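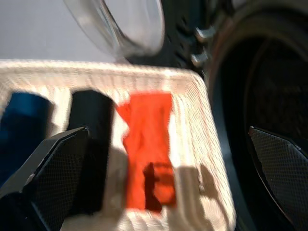
Kanthorpe Household Storage Refit
Progress report, second period
Prepared by Rungnapa Sriwong for the Brodemwood Housing Fund

Status: on schedule for the furnished units; behind on labelling.

1. Work completed

The open-basket trial now covers every furnished unit in the Kanthorpe building. Under the original scope, small textiles and personal items were to be stored in closed drawers. The revised scope, approved in August, substitutes open woven baskets on fixed shelves at bench height. Shelving has been installed in the kitchens, entries and laundries. Adjustable brackets were used in the entries, where wall studs did not line up with the drawings.

White was selected as the standard basket colour. Dark and strongly coloured contents, such as a navy or black item or a red cloth, can be picked out against a pale interior from standing height. White or cream linen is harder to distinguish and is being assigned to the lower shelf in a grey basket instead.

Contents are placed side by side, upright where their shape allows. Stacking was dropped after the first period because residents removed the upper items and did not return them. Cloths are accepted folded or crumpled. The folding standard in the earlier procedure added handling time at each changeover and has been withdrawn.

2. Stock and procurement

Baskets ordered: 500
Baskets received and accepted: 482
Baskets held as spares: 156

The shortfall against the order consists of units rejected on receipt for rim distortion. The supplier, Suwannarat, has agreed to replace them at no charge. Replacement stock will go directly to spares. No further basket purchases are forecast under this grant.

The two Sedus work chairs listed in the equipment schedule were delivered to the sorting room and have been entered in the asset register.

3. Observations

Rounded corners have performed adequately. Rims sit flush against the shelf lip, and fabrics have not caught at the corners. The fine weave does retain lint, particularly from towels, and vacuuming with a brush head has been added to the monthly routine. Washing is limited to spot cleaning until the manufacturer's care advice is confirmed.

Shadow inside the baskets remains an issue under the single ceiling fitting in the laundries. A dark patch across part of a basket makes colours difficult to judge, and red and maroon items were sorted together on several occasions. A quote for under-shelf strip lighting has been requested.

4. Variances

Labelling is behind programme. The adhesive tags specified do not hold on woven material. Tie-on tags are being tested in the entries and results will be included in the next report. Labour for shelving came in under budget, and we request approval to move the unspent portion to the lighting item. Total project cost is unchanged.

5. Next period

Install lighting in the laundries, subject to approval.
Complete tag testing and issue the revised labelling procedure.
Receive and inspect replacement baskets.
Update the resident information sheet to match the current sorting method.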